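学生机械臂赛改在仿真里比,评委对成绩有保留

本报讯 Handura杯高校机械臂赛的线上组11月8日公布结果,Maltura学院学生社团以100次试运行中60次判定成功的成绩排在首位。主办方称之为“接近可用的水平”。这个说法下得早了些。

线上组今年只有一道题:机械臂夹住一根细长木条的上端,按规定姿态放到指定位置。全部过程在电脑仿真里完成,参赛队交的是控制程序,不用碰真机。 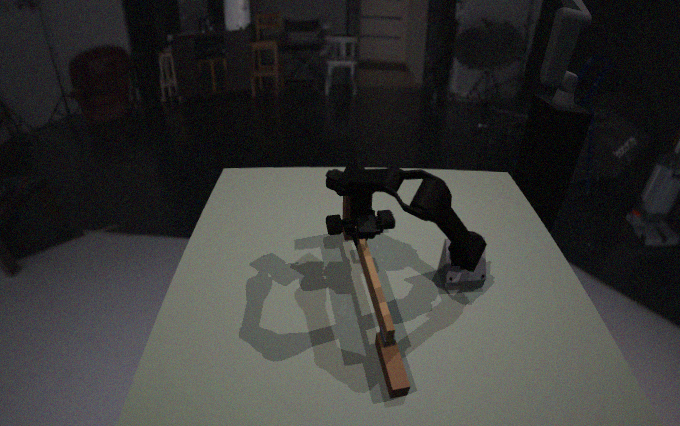 Maltura学院队提交的仿真画面,夹爪夹住木条上端。

社团指导教师苏拉斯特丽·奈尔(Sulastri Nair)说,学生从4月开始准备,前后生成了3000段训练数据,其中400段由人工重新检查过。她承认,剩下的没有人逐段看过。“学生要上课,也要考试,时间就这么多。”

木条长而窄,夹持点又靠近一端,倾斜角度稍有偏差,下端落点就会跑开。几支队伍都在赛后说明里提到这一点,但规则里的判定只看最后一刻的位置,中途怎么晃不计分。照这样算出来的60次,究竟有多少次称得上稳,成绩单上看不出来。 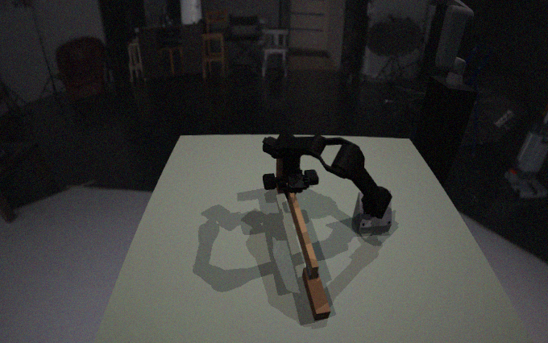

真机复测仍无日程

按主办方原先的说法,线上组前几名的程序会搬到真机上复测。截至发稿,复测的时间和场地都没有公布。负责规则的赫伊基·劳蒂艾宁(Heikki Rautiainen)在答复本报时只说“正在协调”,没有回答复测结果是否会改变名次。

另一个有争议的地方是摄像头视角。规则允许程序同时使用远处和夹爪近处的画面,Laing队在申诉中认为,近处视角对算力较强的队伍有利。申诉已被驳回,理由只有一句“各队条件相同”。
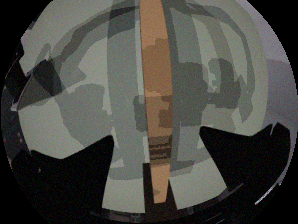 Maltura学院队的学生对近处视角另有看法。他们在技术说明中写道,调试最费时间的部分是光影。从夹爪旁看过去,两根黑色手指之间是橙褐色的长条,两侧的浅色面上叠着大片边缘生硬的灰影,长条本身也有几块颜色发深。程序把影子当成物体边缘的情况,说明里承认出现过,却没有给出次数。真实教室里的灯光比仿真杂乱得多,这个问题到了真机上会变成什么样,目前没有数据可以回答。

赛事赞助方Diltix表示,明年将继续支持线上组,并考虑增加题目。至于是否把真机成绩列为必考项,该公司说由赛事方决定。赛事方则说,要看各校的设备情况。

Maltura学院队的程序和训练数据目前没有公开。奈尔说,社团内部还在讨论要不要放出来,学生意见不一。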